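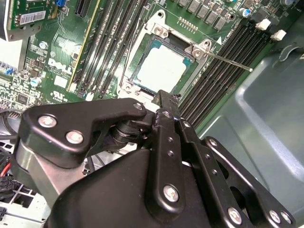

Omside Computer Reuse — Questions and answers

Home > Donate > Questions and answers

About | Donate | Get a computer | Drop-off points | Contact

3 min read

What do you take?

Desktop computers, laptops, flat monitors, keyboards, mice and power leads. Desktops can be any make, with or without a hard drive. We don't take printers, televisions or anything with a glass tube screen. The council site on Iltodard Road takes those free of charge.

Is my computer too old?

Possibly. If it came with Windows 7 or later, bring it in and we'll decide at the counter. Older machines are still worth having for parts, mainly memory, fans and power supplies.

Does it have to work?

No. Tell us what you know about the fault when you hand it over, even if it's only "it stopped turning on". A note taped to the case is fine. Please don't take it to bits first — we get a lot of bags of screws and can't match them to anything.

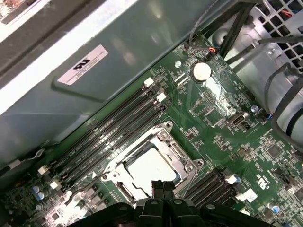
Motherboard with the processor fitted in its socket.

What happens to my files?

Every drive is wiped before the computer goes any further. If a drive can't be wiped, it's taken out and shredded. You can ask for a wipe certificate when you drop off, and it will be emailed to you within 18 days. We can't recover files for you or search a drive for photos, so copy off anything you want to keep.

Can I keep my hard drive?

Yes. Take it out at home or ask at the counter. Danish Soomro can usually do it while you wait, unless it's a slim laptop that needs the whole base off.

Should I sign out of my accounts?

Please do. A laptop that is still locked to somebody's account is no good to the next person, even after the drive is wiped. Take off any start-up password too, or write it on the form.

Where do I bring things?

The main drop-off is at our workshop in Nusell, at the back of the old Orlandini bakery. Use the side gate and ring the bell. We're open from 10am to 4pm on weekdays. There is one parking bay, and it's often taken.

Can you collect?

Only from schools and offices giving 20 machines or more. Areeba Afridi arranges collections and will need a rough list, the floor they're on and whether there's a lift.

Who gets the computers?

People on a low income, school pupils without a computer at home, and small local charities. Last year we passed on 598. Applicants need a short letter from a school, support worker or advice service. Shazia Rajput handles applications and answers most of them by email.

Do they cost anything?

Laptops and desktops are free to people who are referred to us. Charities pay £18 for each machine, with the power lead and a mouse included. Monitors are free when we have them.

What if the one I get breaks?

Bring it back within a year and we'll repair it or swap it. After that we'll still look at it, but there may be a wait — November and December are always slow.

Can I help in the workshop?

We have places for people aged 16 and over. You don't need to know anything about computers. Write to Adeel Rizvi with the hours you can do. He'll ask you in for a morning before you sign up to anything.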